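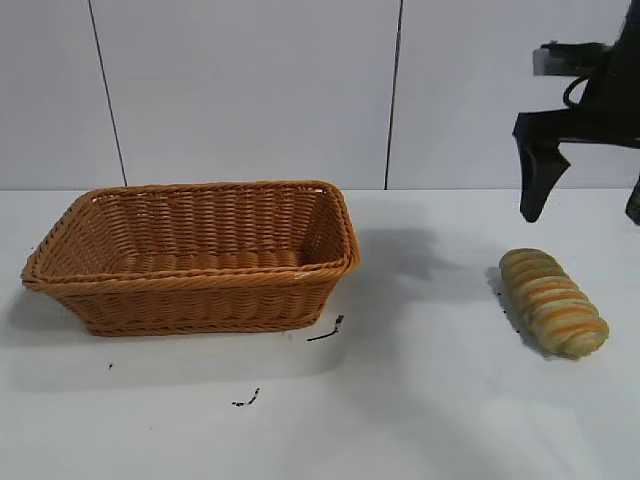 What does the grant pay for in this period?

Milling trials, test baking and shelf-life measurement on the two heritage wheat lines grown at Sternthorpe, plus the first half of the storage study at Fikovell. Field costs were closed out in the previous report and do not appear in the figures attached.

Milling

The Sternthorpe grain was cleaned and tempered to 15.5 percent moisture before milling. Line A gave a straight-grade extraction of 71 percent, against 74 percent for the commercial control. Line B was lower, at 68 percent, and the bran carried visible endosperm after the second break. Jingyi Fu reset the roll gap and repeated the run with a longer temper, which brought Line B to 70 percent. We have adopted the longer temper for all remaining lots of Line B. Flour ash was within the limit set in the work plan for both lines.

A total of 3000 kg of grain was received. The balance not yet milled is held in sealed bins at the Humphreys store, and moisture is logged weekly.

Baking

Test baking followed the straight-dough method described in Annex 2 of the proposal, with a dough piece weight of 200 g for the small pan series. Both lines absorbed less water than the control. Line A tolerated normal mixing times. Line B broke down early and had to be mixed at low speed only, and loaf volume still fell short of target in the pan series. Free-form and shaped loaves made from Line B spread during final proof. Shortening the proof by ten minutes corrected most of this at a small cost in volume.

Crumb firmness was measured at one, three and five days after baking. Line A firmed at the same rate as the control. Line B was softer on day one and firmer by day five. Yaqin Cheng is repeating the day five readings, as the storage cabinet ran two degrees warm over part of that interval. Until the repeat is complete, the Line B shelf-life result should be treated as provisional and should not be quoted outside the project.

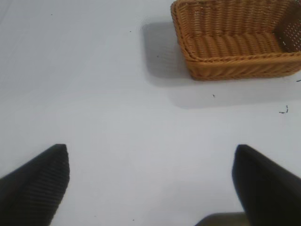

Shufen Peng questioned in her comments on the draft whether the reduced proof should be reported as a correction at all, given that the control was not baked on the same schedule. She asked for a matched control series before any volume comparison is published. We accept the point. The series is scheduled for July and can be run on existing flour.

Storage study

Flour from both lines went into storage at Fikovell at two temperatures. Fat acidity after eight weeks had risen in the wholemeal samples and was unchanged in the white flour, in line with expectations. The Edivex data logger in the warm room lost nine days of humidity readings when its memory filled. Temperature was recorded separately and is complete. Fengying Cheng has set the logger to a longer interval and now downloads it every second week.

Budget and schedule

Spending is under plan on consumables and over plan on freight, the latter due to a second delivery from Sternthorpe. We request approval to move 200 dollars from consumables to freight. No change to the total is requested.

Milling is complete for Line A. Line B will finish one month later than planned. The final storage reading is unaffected.

Outstanding items: the matched control series, the repeat firmness readings, and the protein results for the second delivery, which are with the outside laboratory.

Submitted by Yiran Shi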